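April, notebook of Retno Osman

Finger pads on the left hand gripper are swapped and I'm so pleased with them! New blue ones from Riedl, 3 mm, pivots wiped down while I was in there. Aiman Purba checked the jaw alignment - spot on. First grips were over the open box, and the bag of little white beads sits right between the pads.
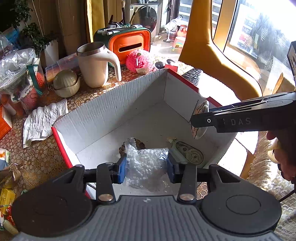
Still to do

- Recheck pivot caps after 257 cycles
- Same pads for the second gripper (order from Okel if Riedl is slow)
- Log pad wear at 12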